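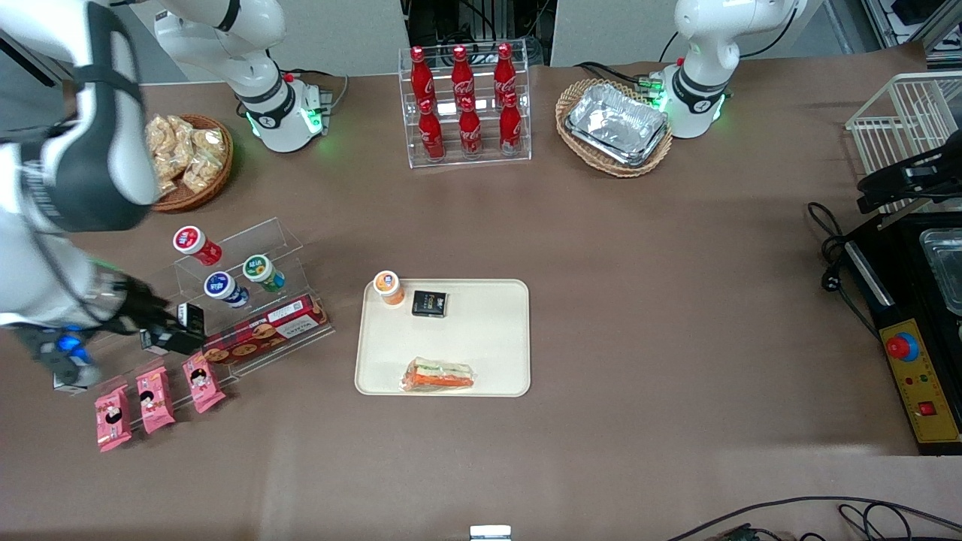
Snack counter build reaches the fryer stage at Kanotside

The two-armed snack counter taking shape at the Kanotside shared workshop has moved on to its hardest station, the fryer, and the mood around the bench is great.

Delia Insaurralde and Torben Weidemann started the project with one simple goal: a pair of arms that can put together a snack order on a cream tray, drink and all. The shelves, baskets and bottle rack came together quickly. Getting an arm to work safely near a countertop fryer is a much bigger job, and they are taking it slowly — every move gets practiced with the power cord unplugged first.

"I've rewritten the reach for the fryer handle 29 times and I'd happily do it again," Insaurralde said. "When it lines up, it's a beautiful thing to watch."

Weidemann has been busy with the small stuff, mainly teaching the grippers to handle light boxes and soft packets without crushing them. He hopes to have 4 full orders running back to back by July.
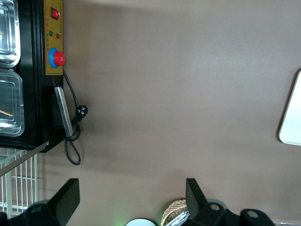 The fryer station from a wrist camera, with the red knob and switch on the yellow panel and the plug out on the table.

Anika Halvorsen, who runs the electronics bench at Kanotside, is helping with the wiring. Members who want to follow along can drop in at the evening open bench, where there's room for up to 56 people. The code will be shared on the workshop's project page under the name Plimeck — and yes, suggestions for the menu are welcome!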